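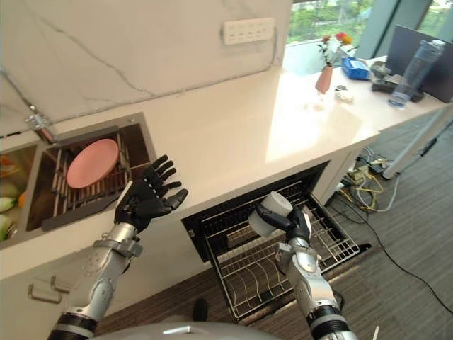 Loading a Dishwasher Drawer in a Shared Kitchen

Lidinton House Residents' Handbook, Kitchen Section
Prepared by Maeve Ó Dubhghaill, Household Services
Revised 2021-12-06

This page sets out the procedure for loading, running and unloading the pull-out dishwasher drawer. It applies to all residents and guests who use the shared kitchens in the Nallberg and Lenihan wings. Residents who are new to drawer machines should read the whole page before running their first load.

Before You Begin

Check whether the drawer holds clean or used dishes. A card marked CLEAN is kept on the hook inside the cupboard door and should be placed on the drawer handle when a cycle ends. If the card is on the handle, unload everything before adding any item of your own.

Scrape food scraps into the compost pail. Do not rinse dishes under a running faucet, as the machine is designed to handle light residue. Egg, oatmeal and melted cheese are exceptions and should be soaked for a few minutes first.

If vegetables are being washed or held in one side of the double sink, keep used dishes out of that side. Plates waiting to be loaded may be set on the slatted wooden rack in the other basin. The wooden rack itself must never go in the dishwasher. Wipe it with a damp cloth and stand it on edge to dry.

Step 1. Open the drawer fully

Pull the drawer out until it stops. A drawer that is only partly open tempts people to drop items in at the front, and the back rows are then wasted. Keep the floor in front of the drawer clear, and do not leave it open when you walk away from the counter.

Step 2. Load plates

Stand plates upright between the curved tines, all facing the same way, with a gap between each. Larger plates go toward the back. A plate laid flat across the tines will shield whatever is under it from the spray.

Step 3. Load cups

Empty each cup into the sink before bringing it over the rack. Hold it by the outside, turn it so that the opening faces down, and lower it into place so that it rests at a slight slant. The slant lets water run off the base. Cups should not be nested, and the rim of one should not press against the side of another.

Lightweight cups are a frequent cause of trouble. A straight-sided cup with no handle can be tipped over by the spray, after which it fills with dirty water and stays that way until the end of the cycle.

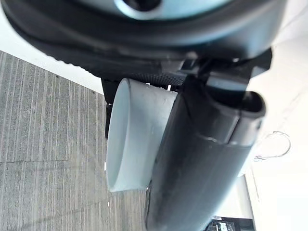

Place any cup of this type between two heavier items, or hold it down with the mesh cover kept in the second drawer. If the cup is plastic, look for a dishwasher-safe mark on the base. Unmarked plastic should be washed by hand.

Step 4. Load flatware

Put forks and spoons in the basket with handles down. Table knives go in with handles up. Sharp kitchen knives are washed by hand and returned to the block at once.

Step 5. Check and close

Turn the spray arm once with a finger to confirm that nothing blocks it. Add one tablet to the dispenser, close the lid, and push the drawer in gently until it clicks.

Step 6. Select a cycle

The Quick cycle runs for 33 minutes and is suitable for cups and lightly used plates. The Normal cycle takes roughly 80 minutes and should be used for all other loads. Residents are asked not to start a cycle after 9 in the evening, as the pump can be heard in the adjoining bedrooms.

Unloading

Leave the drawer closed for a short time after the cycle ends, then open it a few inches to let the steam out. Remove flatware first, followed by plates and then cups. Water often collects in the hollow base of a cup, so tip each one over the rack before lifting it away. Plates that are still damp should be dried with a clean towel before they are stacked in the cupboard.

Care of the Counter

Wipe drips from the countertop and the backsplash with a soft cloth. Vinegar and lemon cleaners will mark marble and are not to be used on it. Keep electrical devices and the wall outlets dry.

The filter is cleaned by Household Services, with the next service planned for January. Faults should be written in the Drerkville maintenance book in the front hall, with the wing and the kitchen number.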